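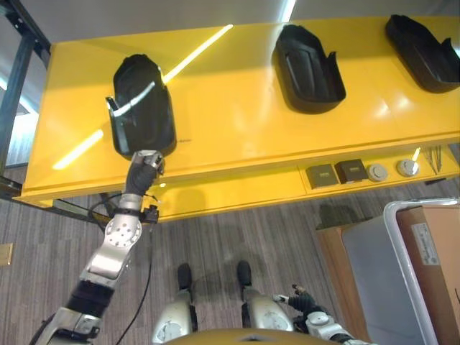

フロックデールのシリーズを頭から見直している。ビジャロボス社が作った怪奇映画で、監督は全部マルセリーノ・アリエタ、本数は8本。子どものころに民放の深夜枠で順番もばらばらに見て、その後は再放送もなくなり、記憶の中で何本かが混ざってしまっていた。今回は中古で箱入りのディスクを手に入れたので、公開順に一本ずつ見て、覚えていたことと実際の画面がどれくらい違うかを書いておく。最初に驚いたのは題字の色だ。白だと思い込んでいたら黄色だった。写真のテーブルの黄色に近い、かなり明るい黄色で、それが真っ暗な墓地の絵に重なって出る。うちのテレビが白黒だったわけではないので、ただ忘れていただけらしい。

箱の背には1221という番号が入っている。通し番号なのか品番なのかは分からない。値段は2000円で、帯なし、解説書の表紙に折れがあるという条件だった。届いてみると折れはそれほど目立たず、ディスクにも傷はなかった。解説書は半分が写真で、残りの半分に各作品のあらすじとスタッフ表が載っている。あらすじは結末まで書いてあるので、これから買う人は先に読まないほうがいい。私は第三作のところをうっかり読んでしまい、犯人を思い出すという形で忘れていた楽しみをひとつ減らした。

第一作の「フロックデールの鐘」から始める。フロックデールというのは谷あいの村の名前で、シリーズの舞台は基本的にずっとここだ。村には鐘楼があり、鐘が鳴った夜に誰かがいなくなる。話はそれだけで、今見るとずいぶん単純にできている。よそから来た測量技師が宿に泊まり、宿の主人が何か隠していて、宿の娘だけが親切にしてくれる。ここまで二十分かかる。鐘が最初に鳴るのはさらにその後だ。子どものころはこの前半をどう我慢していたのかと思うが、たぶん布団の中で半分寝ていて、鐘の音で目が覚めていたのだろう。

見直して良かったのは音だった。鐘の音が一種類ではない。最初の晩は遠くで低く鳴り、二晩目は少し高くなり、最後は割れたような音になる。昔のうちのテレビの小さなスピーカーではそこまで聞き分けられなかった。音楽のクレジットにはスン・ボクナム（Bok-nam Sun）とある。シリーズの途中で何度か名前が消えるが、第一作から最後の作品まで、主な曲はこの人が書いている。曲といっても派手なものではなく、弦が同じ二つの音を行ったり来たりするだけの場面が多い。それが階段の場面になると、いつのまにか三つになっている。

第二作は「スケッカム卿の帰還」。スケッカム（Skekham）という貴族がここで初めて出てくる。シリーズの看板になる怪人で、ポスターも第二作以降は全部この人の顔になる。ところが題名は「帰還」なのに、第一作には影も形もない。子どものころは見逃した回があるのだと思って、新聞のテレビ欄を毎週見ていた。今回、解説書で確認したら、本当にいきなり帰ってくるのだった。どこから帰ってきたかの説明は、台詞で「長い旅であった」と言うだけだ。

スケッカム卿は背が高く、いつも手袋をしていて、食事をしない。村人が夕食に招くと席には着くが、皿に手をつけない。この食卓の場面が私はシリーズ全体で一番好きだ。村長がひとりで喋り続け、奥さんが皿を下げるかどうか迷い、卿は黙って座っている。怖いことは何も起きない。カメラもほとんど動かない。アリエタ監督はこういう、人が気まずくなっている場面が上手いと思う。逆に追いかける場面はどの作品もあまり上手くなく、森の中を走る人を横から撮って、次に反対側から撮って、また元に戻る。同じ木が二度映る。

第三作「鐘楼の花嫁」は、記憶の中で第二作と完全に混ざっていた。花嫁の衣装で階段を上がっていく場面を、私はずっと第二作の終わりだと思っていた。正しくは第三作の中盤で、しかもその後に上がった階段をもう一度下りてくる。下りてくる部分はまったく覚えていなかった。上がっていく場面は長くて、踊り場のたびに蝋燭が一本消える。下りてくるほうは短く、途中でつなぎが飛んでいるように見える。放送用に切られていたのはここかもしれないと思ったが、ディスク版でもやはり飛んでいるので、もともとこうなのだろう。

話の筋としては第三作が一番しっかりしている。花嫁の兄が怪しく、神父も怪しく、スケッカム卿はもちろん怪しい。そのうち一人だけが本当に悪い。中盤で神父が鍵を落とすところがあり、拾うのが誰かで後の展開が決まる。私は解説書で犯人を知ってしまっていたので鍵の場面も落ち着いて見てしまったが、初めてならかなり迷うと思う。

この三本を見たところで、プレーヤーの調子が悪くなった。ナルテック（Nalteck）の古い据え置き型で、ディスクを入れてからトレイが閉まるまでに一度止まる。指で軽く押すと閉まる。読み込んでしまえば最後まで普通に映るので、そのまま使っている。ただ、第三作の途中で一度だけ画面が固まり、花嫁が踊り場で横を向いたまま動かなくなった。演出かと思ってしばらく待った。リモコンの時間表示も止まっていたので、それで故障だと分かった。
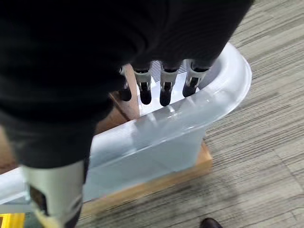 第四作と第五作は続けて見た。「フロックデールの沼」と「スケッカム卿の館」で、同じ年に同じ俳優をほとんどそのまま使って撮っている。沼のほうは正直に書くと退屈だった。沼が出てくるまでが長く、出てきた沼は浅い。登場人物が膝まで浸かって「深い、気をつけろ」と言う。子どものころに怖かった記憶があるのは、泥の中から手が出てくるところだけで、そこは今見てもよくできている。手が出て、何もつかまずに、また沈む。次の場面ではもう朝になっていて、誰もその話をしない。

館のほうはセットが豪華で、壁一面に剥製の頭が並ぶ部屋がある。ここで卿が初めて手袋を外す。外した手は普通の手だった。昔の私はここで、緑色の鱗の生えた手が出てくるのを見たつもりでいた。友達にもそう話した覚えがある。何度か戻して見たが、鱗はなく、爪が少し長いだけだ。別の会社の別の映画と混ざっているのだと思う。鱗の手が出てくる映画に心当たりのある人がいたら教えてほしい。深夜枠で吹き替え、手袋を暖炉に投げ込む場面があったはずだ。

吹き替えといえば、この箱には日本語音声が第五作までしか入っていない。第六作からは字幕だけになる。卿の吹き替えは、低いけれど少し鼻にかかった声で、私の中ではスケッカム卿といえばあの声だった。字幕で見ると本人の声は思っていたより高く、早口だ。慣れるまでに一本かかった。第六作の「谷の七日間」はその慣れるための一本になってしまったので、あまり公平に見られていない。七日間と言いながら、画面の上では五日しか経っていない。朝の場面を数えたわけではなく、宿の壁の日めくりがそうなっている。

「谷の七日間」には測量技師がまた出てくる。第一作と同じ役名で、俳優は違う。宿の娘も出てくるが、こちらは同じ俳優で、もう娘ではなく宿の女主人になっている。二人が顔を合わせる場面で、女主人のほうが一瞬、誰だか分からないという顔をする。役の上では何年も会っていないので不自然ではないのだが、俳優が違うせいでそう見えているのか、そういう芝居をつけたのか、二回見ても判断がつかなかった。その後で帳場の引き出しから古い宿帳を出し、名前のところを指でなぞる。台詞はない。スンの弦がここで久しぶりに出てきて、例の二つの音を弾く。シリーズを順番に見ていないと何ということもない場面で、ばらばらに放送していた昔の深夜枠では、私も見て素通りしていたはずだ。

第七作は「スケッカム対フロックデール」。題名だけ見ると人と村が戦うようだが、本当にそういう話だった。村人が全員で館に押しかける。松明の数がやたらと多い。監督はこれで最後にするつもりだったのか、今まで出てきた脇役がかなり戻ってくる。第三作で死んだはずの神父も後ろの列に立っている。双子の兄弟という説明も何もない。解説書のスタッフ表では「村人」となっているので、俳優を別の役で使っただけのようだ。

館が燃えるところは模型で、炎の大きさで模型だとすぐ分かる。それでも屋根が落ちる瞬間は良かった。落ちる前に一度、鐘が鳴る。鐘楼は村の反対側にあるので、誰が鳴らしたのかという話になるが、そこで終わってしまう。この終わり方は覚えていた。翌日の学校で、鳴らしたのは誰かという話をした。私は宿の娘だと言い、ほかの子は卿だと言った。

そして第八作「鐘は鳴らない」で一応の答えが出る。今回初めて見た作品で、深夜枠では一度もやらなかったか、やったときに私が寝ていたかのどちらかだ。ここまで来ると予算がなくなったのが画面から伝わってくる。館はもう燃えたことになっているので使わず、沼も使わず、ほとんどが宿の食堂と廊下だけで進む。登場人物は少なく、卿は後半まで出てこない。出てきても遠くに立っているだけで、顔がはっきり映るのは一度しかない。

評判は良くないらしいが、私は面白く見た。宿の食堂に人が集まって、鐘が鳴るかどうかを待っている。夜の12時になっても鳴らない。待っている人たちがだんだん別の話を始める。羊の値段とか、屋根の修理とか、息子が町から帰らないとか。第二作の食卓の場面に近いことを一本まるごとでやっている感じがある。気まずい沈黙があって、誰かが咳をして、また喋り出す。アリエタ監督は最初からこういう映画が撮りたかったのではないかと思うくらいだった。怪奇映画を期待して見た人が怒るのも分かる。

鐘を鳴らしたのが誰かは、ここには書かない。台詞でははっきり言わず、廊下を歩いていく人の後ろ姿を見せるだけなので、私の受け取り方が間違っている可能性もある。少なくとも、小学生の私の答えは外れていた。

全部見て順番をつけると、一番は第二作、次が第八作、その次が第三作になる。第一作は鐘の音のために何度か見ると思う。沼はたぶんもう見ない。館は剥製の部屋のところだけ見る。子どものころの私なら第七作を一番にしただろうし、実際そう言いふらしていたが、松明の場面は思っていたより短く、歩いている時間のほうが長かった。

画質についても少し書いておく。第一作から第三作までは傷が多く、リールの変わり目で画面の右上に丸い印が出る。私はこの印が好きなので気にならない。第四作からは急にきれいになるが、そのぶん夜の場面が明るくなりすぎて、夜に見えないところがある。沼の場面の退屈さは、このせいもあるかもしれない。昔のテレビでは真っ黒でよく見えず、見えないところを自分で補っていた。ディスクでは奥の書き割りの継ぎ目まで見える。テレビの明るさを下げて見たら少し良くなった。これから見る人は第四作と第五作だけ設定を落とすといい。第八作は室内ばかりなので、そのままで問題ない。

字幕は人名の表記が作品によって違う。第六作ではスケッカム、第七作ではスケカム、第八作ではまたスケッカムに戻る。宿の名前も二通りある。物語の理解に困るほどではない。第七作で一か所、神父ではない人物に「神父様」という字幕が出るところがあり、あの後ろの列に立っている俳優のことも考えると、訳した人も迷ったのかもしれない。

特典は予告編と静止画だけで、監督の話が聞けるようなものは入っていない。予告編は第二作のものがいい。食卓の場面から始まり、卿が皿を見るところで「彼は何を食べるのか」という文句が出る。本編でその答えは出ない。第五作の予告編には、本編にない場面がある。卿が廊下で手袋を拾い、暖炉のほうを見るところだ。短いのでもう一度見ないと確かなことは言えないが、私の覚えている手袋の場面はここから来ているのかもしれない。ただ、投げ込むところまでは映らない。鱗の手も映らない。

次は、同じビジャロボス社が作った幽霊船の映画を探している。アリエタの監督作ではなく、音楽だけスン・ボクナムが担当している。店で一度見かけたときは箱が割れていて買わなかった。12月にまたその店の近くまで行く用事があるので、残っていたら今度は買うつもりだ。プレーヤーのトレイは相変わらず途中で止まる。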